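In Praise of the Album You Didn't Pick

My old music player held 972 songs, and I knew every one of them, including the ones I didn't like.

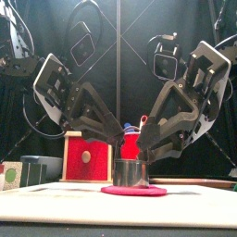

I have been thinking about those songs a good deal lately, ever since my niece moved in with us for October and I had the chance to watch how somebody her age listens to music. She has everything, of course. Any song ever put on a server is hers for the price of a couple of sandwiches a month, and she is generous with it too, forever holding out one earbud and saying "wait, wait, this part." But the part is usually over in twenty seconds and we are on to another one (she calls this "showing me" something, and I do love being shown). I don't think I heard a whole song with her the entire first week.

Now, I want to be careful, as I can feel myself turning into my uncle, who believed the cassette was the ruin of Western civilization. I like streaming. I pay for it. When my friend Saranya Chettiar told me over dinner about a violin player her mother used to adore, I was listening to him before the plates were cleared, and ten years ago that would have been a month of asking around and a fourteen-dollar import that might or might not have been the right fellow. I wouldn't give that up for anything.

What I miss is being stuck with things. When I was in college I could afford one record every few weeks, and I bought them from a shop called Kerr, where the owner let you listen to the first track on a pair of terrible headphones and then looked at you until you made up your mind. So I brought home a fair number of mistakes. And having paid for a mistake, I played it, again and again, out of pure stubbornness, and somewhere in the third or fourth week a few of those mistakes quietly became the records I still play when I'm sad. My favorite song in the world is the second to last track on an album I disliked for most of a winter. I can't imagine how I would ever find it now. I'd have skipped it at the first chorus, and the app would have made a note of that and kindly seen to it that I was never bothered with anything like it again!

That kindness is my real complaint. The app I use, Worketard, is forever making me lists, and the lists are good, I'll admit that freely. They have names like "Your Slow Morning" and they're full of songs that sound a great deal like songs I already enjoy. I put one on while I'm making soup and an hour later I couldn't tell you a single thing I heard. It's pleasant the way a waiting room can be pleasant.

Pejman Azimi, who I've argued with about music since we were both much thinner, thinks this is all nostalgia, and that I've confused being young with being short of money. He may be right. He points out that I could play an album straight through tonight if I wanted to, that the button is right there. And it is, although you have to turn off the shuffle first, then turn off the thing that starts playing "similar artists" the second your album ends, so there's never that nice bit of quiet when you sit there wondering whether you liked it.

Anyway, I took him up on it. For 6 weeks I've let other people choose one album for me at a time, and I've made myself play it at least 3 times, front to back, before I'm allowed an opinion. Pavithra Ramasamy gave me a choir record that I still don't care for. Pejman, out of spite, I'm sure, gave me a 100 minute live set by a band called Buteo in which the drummer appears to be having some kind of disagreement with everybody else. I played it in the car, mostly, and complained to him by text the whole way through.

My niece asked me the other evening what I was humming, and it took me a minute to place it. It was Buteo, the long slow one near the end of the second half, after the singer tells the story about the ferry. I found it for her and she took one earbud and I took the other. She reached for the phone at the first dull stretch and I put my hand over it, and she rolled her eyes at me, but she stayed for all eleven minutes, and then asked if there was any more of it.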